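Ticket 2000-46: Dish rack, parts box short
Opened by: Dalal Nasrallah
Product: Plerkow dish rack, black
Status: Waiting on parts
Opened: 23 September 2020

Customer reports the rack rocks when loaded. Asked her to check the feet against the parts list. List says 4, she has 2. Also checked the shipping carton and inner bag.

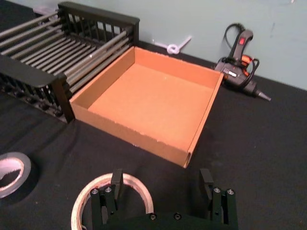 Attachment 1: rack and open cardboard box, black tabletop

Rods and end wall match the current model. Two feet to go out from Trarside under part no. 265. Customer will keep using the rack for light items until then.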